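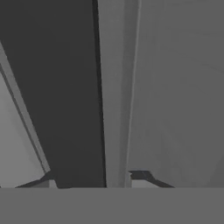
Blick aus der Simulation: am unteren Rand der Greifer, dahinter graue Flächen und Kanten.

Schülerteam aus Murlow testet Greifarm zuerst am Rechner

Murlow, 18. Januar 2024. Die Robotik-AG der Gesamtschule Murlow bereitet sich auf den Schülerwettbewerb in Lindholm vor. Zwölf Jugendliche der Klassen acht bis zehn programmieren seit Schuljahresbeginn einen Greifarm, der im März gegen die Geräte anderer Schulen antreten soll. Gemeldet sind nach Angaben der Veranstalter 38 Teams.

Bis zu den Ferien hat die Gruppe ausschließlich in der Simulation gearbeitet. Die Umgebung ist bewusst einfach gehalten, mit glatten Flächen in Grautönen und ohne Beschriftungen. Das Programm der AG trägt den Namen Skona und wertet die Bilder einer virtuellen Kamera am Greifer aus. 146 Testläufe sind bislang protokolliert.

»Am meisten Zeit kostet uns der Abstand zu den Kanten«, sagt AG-Leiter Ziad Mansour, der an der Schule Informatik und Physik unterrichtet. »Wenn der Greifer nah vor einer Wand steht, sieht die Kamera fast nur noch Grau. Damit muss das Programm zurechtkommen.«

In Lindholm haben die Teams pro Durchgang 30 Minuten Zeit. Bewertet werden Genauigkeit und Dokumentation, ein Umbau des Arms während des Durchgangs ist nicht erlaubt. Den Arm selbst stellt die Firma Trerton leihweise zur Verfügung. Er soll in den nächsten Wochen in der Schule eintreffen.

Die AG trifft sich im Computerraum im zweiten Stock. Neue Mitglieder werden nach dem Wettbewerb wieder aufgenommen, Anmeldungen nimmt das Sekretariat entgegen.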